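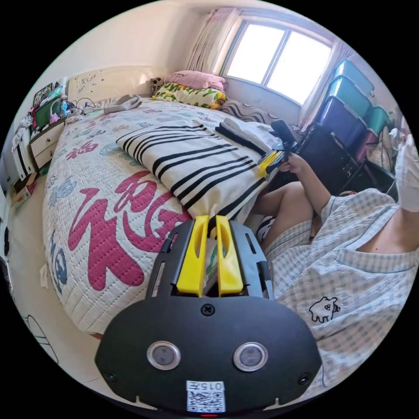
Product Safety

May
By Modupe Ojo, Flusel

PONDARD – Flusel is calling back its Skuvell hand-held grippers after a fault that can keep the fingers closed when the operator lets go of the trigger. The company has received five reports of the fault from people using the grippers at home. Two of them had a finger pinched while trying to pull the gripper open by hand. Neither needed medical treatment.

The Skuvell is used to record household tasks such as folding, sorting and putting things away. The recordings are used to train robot arms. Operators work in their own homes, often with a gripper in each hand, and many sessions take place on a bed or at a kitchen table.

All 61 grippers now in use are covered by the notice. Operators should stop work with them, even if they have had no trouble so far. Paid sessions already on the schedule will be paid in full whether or not they go ahead.

The fault is in the return spring behind the finger bracket. In the affected grippers the spring can slip sideways off its seat after a long period of steady pulling. The trigger then feels loose and the fingers stay shut. In four of the five reports the operator was working with cloth, and in the other the gripper was holding a plastic food box.

Flusel tests each gripper before it goes out by opening and closing it on a foam block. That test does not put any sideways load on the fingers, so it did not catch the problem. A pull test has now been added, and no gripper will go back to an operator without passing it.

Cloth is harder on the spring than most objects. When an item is held at both ends and stretched between two grippers, each one is pulling against the other, and the load stays on for as long as the operator keeps the fabric tight. The written guide for folding tasks asked operators to pull the fabric taut before laying it down. That line has been taken out. 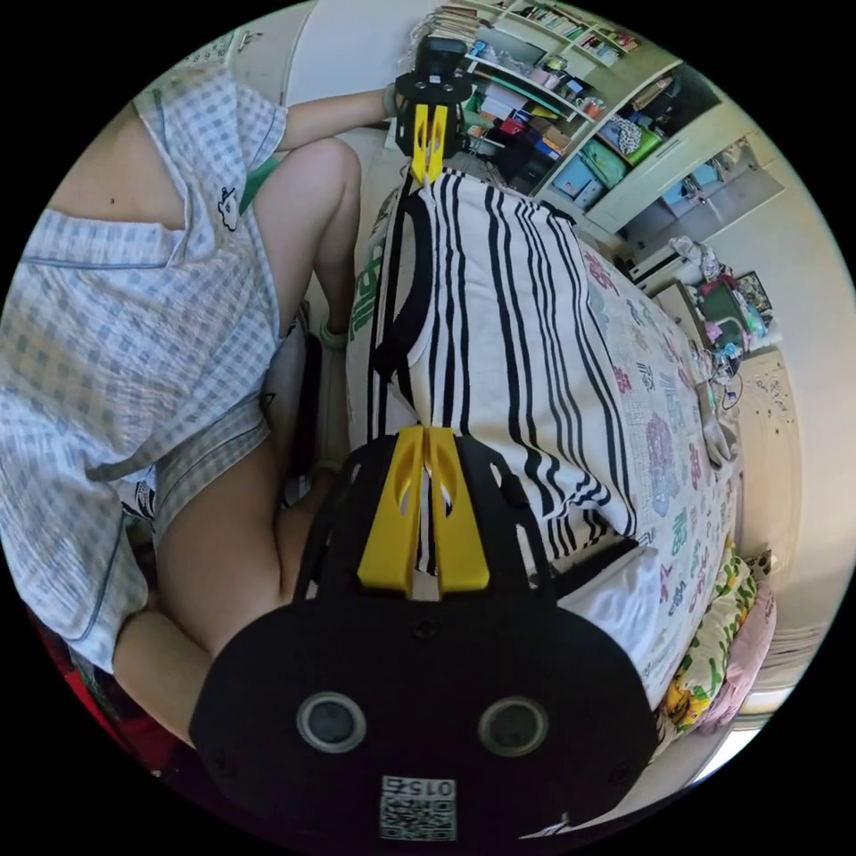
Ikechukwu Adeyemi said he had noticed a loose trigger several sessions before his gripper stuck, and had not known it was worth reporting. He said the guide covered charging and cleaning in detail but had nothing on what a worn gripper feels like. He also asked that the phone line be open in the evening, when he does most of his recording.

Flusel has changed the guide to include a page on trigger feel, with instructions to stop if the trigger goes slack or the fingers open slowly. The support line will stay open until 9 p.m. while the callback is under way.

If the fingers are stuck closed, operators should put the gripper down on a flat surface and leave it there. Do not pry the fingers apart, and do not reach between them to free an item. The spring can jump back into place without warning and close the fingers again. If something is caught, send the item in with the gripper – Flusel will return it or pay for a replacement.

So far 58 of the grippers have been checked in at the Pondard workshop. Flusel is contacting the operators who have the rest. Repairs involve a new spring and a deeper seat, and the first repaired grippers will go out when the pull test results have been reviewed.

Recordings made before the callback are not affected. Sessions in which the fingers failed to open have been marked and will be kept apart from the training set.

Return boxes and prepaid labels are being mailed to every operator who still has a gripper at home. Operators who have moved since they signed up should call support with their new address before the end of the month.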